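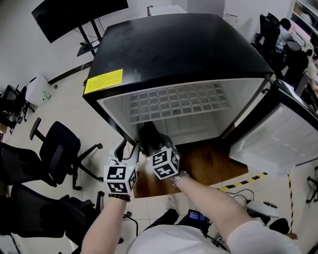 Support > Compact Refrigeration > Office and Dormitory Units

Frequently asked questions: Rakena compact refrigerators

Applies to single-door Rakena models supplied through Skutetti. For built-in and two-door units, see the separate page.

Where can the refrigerator be placed?
On a firm, level surface that carries the full loaded weight. Hard flooring is preferred. A flat board between the cabinet and a tile floor is acceptable, provided it is wider and deeper than the cabinet base and does not rock. Do not place the unit on carpet, foam matting or a folded blanket.

How much clearance does it need?
Leave 2 inches at each side and 4 inches at the back. The top should remain open to the room. Clearance figures assume a room temperature below 90 °F. In smaller rooms, double the rear figure.

Which way does the door open?
Units ship with the hinge on the right when viewed from the front. The door must open past 90 degrees for the shelf to slide out. Check this before loading, particularly if the unit stands next to a desk or a wall. The hinge can be moved to the left on the Clodamberg and Kulusico series. The procedure is in the manual under Door Reversal.

How long should I wait before plugging it in?
If the unit was kept upright in transit, two hours. If it was laid on its side for any length of time, leave it upright overnight.

Can I use an extension cord or power strip?
No. Use a grounded wall outlet. Route the cord so that it does not cross a walkway or pass under the cabinet.

How do I remove the wire shelf?
Empty it first. Open the door fully, lift the front edge of the shelf slightly and pull straight toward you. To refit, set the rear edge on the side supports and push until the front edge drops. If the shelf catches on the door liner, the door is not open far enough.

What is the load limit for the shelf?
22 pounds, evenly distributed. Tall bottles should go in the door or on the floor of the compartment.

How should the interior be arranged?
Small containers sit better on a tray or a shallow dish than directly on the wire grid. Keep items an inch away from the rear wall. Items pressed against the wall may freeze at settings above 4. Cans and condiments can be stored in the ribbed door shelves. Do not cover the wire shelf with foil or paper; air has to pass through it.

Can I put things on top of the cabinet?
Light items only, and nothing that produces heat. Coffee makers, toaster ovens and microwaves must not be used there. The glossy finish scratches easily, so use a soft cloth with no abrasive cleaner.

Should I remove the yellow warning label?
Leave it in place. If the label is damaged or missing, order a replacement from the parts desk and apply it to the same location.

How do I clean the inside?
Unplug the unit. Take out all food and the shelf. Wipe the walls and the door liner with a solution of two tablespoons of baking soda to a quart of warm water, then with plain water. Dry everything before closing the door. Wash the gasket separately and check the fold for crumbs. For shared office units, once a month is a reasonable interval.

How do I defrost it?
Set the dial to 0, unplug, and leave the door open with a towel at the lower edge. Allow almost 3,000 seconds (50 minutes) for light frost and longer for heavy frost. Do not use a knife or a hair dryer.

The door does not stay closed. What should I check?
Check for an item protruding from a door shelf, then for a shelf that is not fully seated, then for dirt on the gasket. If all three are in order, check that the cabinet is level from front to back.

How do I order a part?
Use the parts form and include the model and serial numbers from the rating plate. The catalog currently lists 1,733 parts. Orders received by noon on Monday are shipped the same week.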